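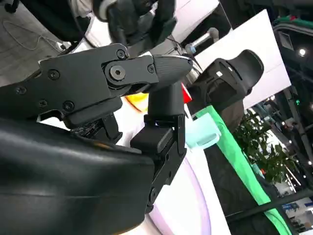 **Store banne Pluvau : la toile fait une poche d'eau, que faire ?**

**terrasse_nord**
Bonjour à tous,

Je vous prie d'excuser mon français, ce n'est pas ma langue maternelle, je vis en France depuis l'école de mes enfants. Nous avons fait poser au printemps un store banne Pluvau au-dessus de la terrasse. L'avancée est de 2 mètres et la barre de charge se trouve à 159 cm du bord du muret. Quand il pleut un peu fort, l'eau reste au milieu de la toile et forme une poche. J'ai poussé avec un balai par-dessous et j'ai reçu tout sur les pieds.

Le poseur dit que c'est normal et qu'il faut rentrer le store. Mais dans la notice il est écrit « protège du soleil et des averses légères ». Quelle est la limite d'une averse légère ? Et peut-on changer l'inclinaison soi-même ?

**grisaille**
Bonjour. Le poseur a raison sur le principe, un store banne se rentre quand il pleut. La mention « averses légères » veut dire le temps de ramener les coussins dans la maison, pas plus.

**marcheur62**
> Le poseur a raison sur le principe

Pas d'accord. Avec une pente correcte l'eau s'écoule vers l'avant. J'ai un Grabner depuis six ans, il reste ouvert sous la pluie tout l'été et la toile est toujours tendue. Si cela fait une poche, c'est que la pente est trop faible ou que les bras ont perdu leur tension.

**grisaille**
Six ans sous la pluie, tu as eu de la chance. Chez mes beaux-parents un bras a plié un samedi, pendant le repas. L'eau est lourde et la garantie n'a rien voulu savoir.

**terrasse_nord**
Merci pour vos réponses. J'ai mesuré la pente avec un niveau et un mètre : entre le coffre et la barre de charge, il y a seulement 116 mm de différence de hauteur. Est-ce que c'est trop peu ?

**marcheur62**
Sur 2 m ça fait moins de 6 %. C'est très peu. Ma notice demande 25 % pour la pluie, donc 50 cm de chute chez toi. Voilà ton problème.

**lavande_et_zinc**
Attention quand même, avec 50 cm de chute il faut que le coffre soit assez haut, sinon on se cogne la tête en sortant de la cuisine. Nous avons dû choisir entre la pluie et le front de mon mari :) Nous avons gardé une pente moyenne et nous rentrons le store.

Pour le réglage, sur beaucoup de modèles il y a une vis sous chaque support de bras. Il faut être deux, store ouvert à moitié, une personne soutient la barre pendant que l'autre tourne. Un quart de tour à gauche, un quart de tour à droite, puis on contrôle.

**grisaille**
Je déconseille de toucher à cela tant que le store est sous garantie. Les bras ont des ressorts puissants. Demande au poseur de revenir, par écrit, avec tes 116 mm dans la lettre.

**terrasse_nord**
Je préfère aussi la lettre – je ne suis pas courageux avec les ressorts. Une autre question pendant que j'y suis. Le voisin propose de nous vendre sa voile d'ombrage Marach, presque neuve, et ma femme pense que ce serait mieux pour l'automne. Quelqu'un connaît ?

**lavande_et_zinc**
J'ai eu une Marach triangulaire. Toile micro-perforée, la pluie passe à travers, donc pas de poche mais pas d'abri non plus. Pour le soleil, très bien. En novembre je la décroche.

**marcheur62**
Pour l'automne, ni l'un ni l'autre. Regarde plutôt une pergola à lames. J'ai reçu un devis Tandley pour un modèle adossé, mais il faut ajouter la dalle.

**grisaille**
On lui parle d'une toile qui fait une poche et tu lui vends une pergola…

**marcheur62**
Je ne vends rien, je réponds à la question sur l'automne.

**terrasse_nord**
Ne vous disputez pas s'il vous plaît, les deux avis me sont utiles. La pergola est trop chère pour nous cette année.

J'ai eu le poseur au téléphone ce matin. Il accepte de passer pour augmenter la pente, mais il veut facturer le déplacement. Le store nous a coûté 618 euros sans la pose, je trouve un peu fort de payer encore pour un réglage qui n'était pas bon au départ. Est-ce que je dois accepter ?

**grisaille**
Non. Réglage initial = pose = à sa charge. Lettre recommandée, tu restes poli, tu cites la notice.

**lavande_et_zinc**
Moi je demanderais d'abord gentiment par mail. Et vérifie la hauteur de la porte avant qu'il vienne, surtout si elle s'ouvre vers l'extérieur.

**terrasse_nord**
La porte s'ouvre vers l'extérieur, en effet. Je n'y avais pas pensé. Je vais mesurer ce soir et j'écris le mail ensuite.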